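Why does orange peel smell so strong?

Hello again, Akosua here. Last time we did onions and why they make you cry, and I had a lovely pile of questions afterwards. The one I liked best came from Fiifi Owusu, who wanted to know why his fingers still smelled of orange at bedtime when he'd eaten the orange at lunch. Good question, Fiifi! I peeled an awful lot of oranges thinking about it.

Let's start with the skin

If you get a bit of orange peel and look at it very closely (a magnifying glass is brilliant for this), you'll see it's covered in tiny dimples, like the outside of a golf ball but much smaller. Under the dimples there are little round pockets, and each pocket is full of oil. It isn't the sort of oil you cook chips in. It's thin and runny and it has a very strong smell.

When you bend the peel, or dig your thumbnail in, the pockets burst and the oil shoots out. Try it near a window with the sun coming in and you might catch the spray, like the world's smallest garden hose. Please point it away from your face — it really stings if it gets in your eyes. Ask me how I know.

The main thing in that oil is called limonene. You say it LIM-oh-neen. There's limonene in lemon skins too, and in limes and grapefruits, so they all smell a bit like cousins.

So why won't it wash off?

Oil and water don't like to mix. If you only hold your hands under the tap, the water slides right over the oil and leaves a lot of it behind on your skin. Soap is different because it can grab hold of oil and water at the same time, so the whole lot goes down the plughole together. Fiifi, I think you forgot the soap.

What's the white stuff?

Turn your peel over. The soft white part is called the pith, and it feels a bit like a sponge. It works as padding. If an orange drops out of the tree and bumps on the ground, the pith helps to look after the juicy part in the middle. It won't hurt you if you eat some, but it tastes bitter. My nephew Kwadwo likes it and I have never understood him.

The coloured part on the outside has a name as well: zest. When a recipe says "add the zest of one orange", it means the thin orange layer and as little of the white as you can manage.

Why would a tree bother?

An orange tree can't run away from hungry insects. The oil in the skin is one way of keeping some of them off, as plenty of small creatures can't stand it. Meanwhile the bright colour tells bigger animals that there's something good inside. Those animals eat the fruit and drop the pips somewhere else, and perhaps a new tree grows there. Clever, for something with no brain!

Three things to do with your peel

Peel an orange in one go. I start at the top and go round and round in a spiral. My longest was 40 centimetres, measured with the kitchen tape, and then it snapped and I was very cross. Sena Kwofie says she has done longer but I haven't seen it.

Float it and sink it. Put a whole orange in a bowl of water. It floats, because the peel has lots of tiny air spaces in it. Now peel the orange and put it back in, and it will very likely sink. You've taken its armbands off.

Dry some. Lay small pieces on a plate somewhere warm for a few days and turn them over each morning. They go curly and hard and darker in colour. In China people have dried the skins of mandarins for hundreds of years, to use in cooking and in tea. If your pieces go furry, they were too damp, so put them in the compost and have another go.

One last thing. Lots of oranges in shops have a coat of wax on them to keep them looking shiny. Give yours a good scrub in warm water before you grate any zest into a cake, or look for the ones marked "unwaxed".

Next time we're doing popcorn. Bring your own bowl.

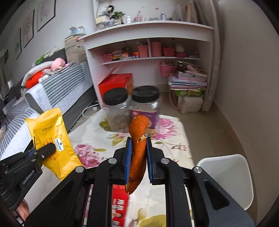

A long, curvy piece of orange peel. Can you spot the torn bit near the top?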